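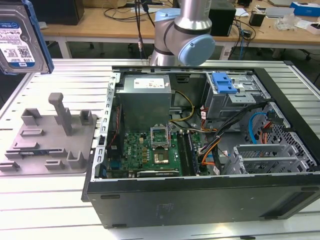

Search the help pages Search Clear

Budgeting for a second-hand robot arm for taking old PCs apart – what am I missing?

3 minute read

ullthorpe_reboot

Hello all, long-time reader and first-time poster. I help run a computer reuse workshop in Ullthorpe and we get more than 800 desktop towers through the door in a year, mostly office cast-offs. We strip them for drives, memory and cards, and whatever's left goes for scrap. It's slow on the hands, and pulling hard drives is the job we all try to swap out of.

We've got a bit of grant money and I've been quoted £3,349 by Primgate for a used Tsuchiya arm with its controller and a basic two-finger gripper. I nearly said yes on the phone! Then I started wondering about everything round the arm, as the quote doesn't mention a table, anything to hold the case still, or what happens when I want it to pick up something that isn't a drive.

So, what did you end up spending on top? And is it daft to expect it to cope with different makes of tower? Ours are a right mixture. I've got a decent workbench, a 3D printer I can borrow and about as much programming as you pick up from watching someone else do it.

Delivery would be October if I order soon, so I've a little time to think but not loads.

benchmonkey

Not daft, but please don't sign yet. We went down this road and the arm was the easy bit of the budget to get right, it's a price on a piece of paper. The bits I hadn't put down at all were:

– a slotted aluminium table. We tried bolting to an ordinary bench first and it wobbled. You want slots so you can shift things about, and you will be shifting things about.
– something to put parts in. If the drive comes out and the arm just drops it on the table you've gained nothing. Print your holders. You'll get through more filament than you think because the first ones never fit.
– cameras. One looking at the whole table and a small one by the gripper, plus brackets and long enough cables. I forgot the cables (twice).
– spare fingers for the gripper. They get chewed up on sheet metal edges.
– an emergency stop you can reach from wherever you're likely to be standing, and a proper risk assessment. Ask Primgate straight out what's included and get it in writing.

As for different makes, choose one and stick with it for the first few months. Dells suited us, as a lot of the office ones have the drive in a blue plastic caddy with a bit you can get hold of, and it's far kinder to a gripper than four little screws.
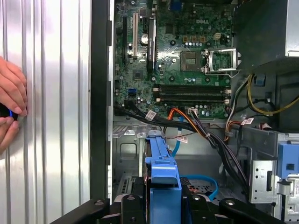

Gripper's view into a Dell tower, blue drive caddy nearest

Look at the wiring along the bottom of the board though. That's where your time goes. An arm will lift a caddy nicely if the route's clear, but cables flop about differently in every single machine and I wouldn't budget on it unplugging them by itself. We still plan on a person doing the leads and the side panel, then the arm doing the lifting and putting down. Work your sums out on that basis and see if you still like them.

Also measure your table before you buy it. A tower on its side takes up a lot of room, then you need space next to it for your fixtures, and the arm has to reach right over the lot. I laid ours out with masking tape on the floor first and I'm glad I did. Ask for the reach with the gripper ON, too.

flatari_fan

just get a Flatari, loads cheaper and the software is free. no idea if it will lift a hard drive mind

paid_for_it_twice

I'd agree with most of what benchmonkey said, apart from buying cameras straight away. Start with one. We bought two and the second sat in its box until we'd sorted out where the fixtures were going.

What caught us out was running costs. The used controller had no warranty and the fan packed up, so leave yourself a repair pot, even a small one. And check whether your insurance wants telling – ours did and the premium went up a touch.

If Primgate will let you bring a couple of your own towers along and try the arm before you pay, do that. Take the most awkward one you've got. If they won't, I'd want some money off.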